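Édgar Inga folds sweaters on his bed, and he has opinions about it

I met Édgar Inga at his apartment a little before 10 in the morning, and he already had the coffee going and half his closet out on the bed. He ran the folding table at Avmont, a secondhand clothing store, for 7 years, and these days he teaches a small evening class on looking after knits. I own too many sweatshirts and I treat all of them badly, so I'd been wanting to talk to him for a while!

"Start with the bed," he told me. "People fold standing at a dresser, in the air, holding the thing under their chin. You get a lump. Spread it out and smooth it with your hands."

I asked if that wasn't a lot of fuss for a sweatshirt. He laughed at me (kindly, I think).

"It's 20 seconds. I used to do 200 pieces on a busy day in May, when everybody brings in their winter stuff. I never once felt I was being fussy."

Cream and white things get special attention from him. He likes to look them over while they're lying open — the cuffs, the hem, the inside of the neck — and he says pale fabric will tell you everything if you give it decent light.

"Look at the edges first. The middle of a sweatshirt can look new for years. The edges get fuzzy, they get little threads, they go a bit yellow. I don't mind any of that, but I want to know before I put it away."

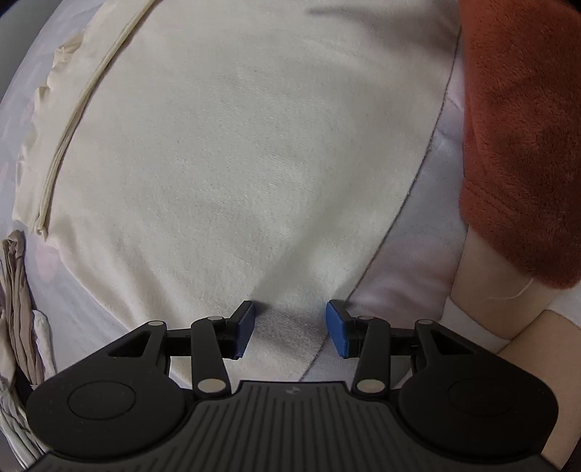
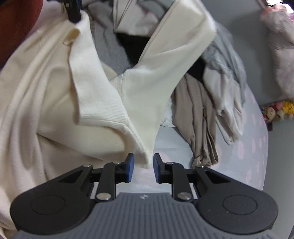
Cream knit on the bedsheet, with the paler ribbed band showing in the second photo.

The ribbing is where we got into a small argument. I pull mine flat and sort of iron it with my palm, and Édgar winced when I showed him.

"Don't stretch it! Let the band sit how it wants to sit. If it curls, fine, you tuck the curl under when you fold. Pull on it every week and one day it just hangs there like a skirt."

So what does he do with loose threads? He snips the long ones and leaves the short ones alone. He keeps a pair of nail scissors in the drawer for it, next to a fabric comb he's had since his first month at Avmont.

We moved on to folding itself, and I'll admit mine came out crooked the first three times. His method is sleeves in, sides in, then up from the bottom in thirds, and he doesn't press down at the end. He has 32 sweaters and sweatshirts (I asked, he knew right away) and they live in two drawers, standing on edge like records.

"My sister hangs hers," he said. "We don't discuss it."

Before I left he made me do one more, a gray one this time, and he stood there with his coffee and said nothing until I reached for the hem.

"Gently," he said.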